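Open Call: New Rappers, Singers and Producers for the Zimeo Sessions

Zimeo is putting together its August run of live sessions, and we want to hear from you! If you rap, sing or make beats and you haven't signed with a label yet, send us your stuff. Any style goes, from dusty boom bap to whatever you cooked up in your bedroom last night.

We're picking 4 acts. Each one gets a 20-minute set at the Lotadia, a room that holds 200 people and sounds great even from the back by the coats, plus a day of recording at Kandpal Studio with an engineer who loves this music as much as we do.

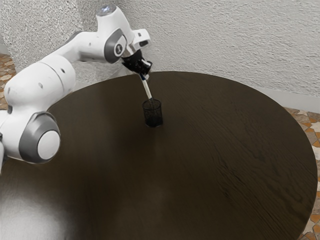

Every act is paid $100 per member, and you keep all rights to your songs. Groups are welcome, but the stage gets tight with more than five.

To apply, send 2 original tracks (demos are fine - phone recordings too) and a few lines about yourself through the Ikby upload page. Please put your city and a working email in the notes. You must be 18 or older and free for a soundcheck at 4 p.m. on show day.

We listen to every track all the way through. Can't wait to hear yours!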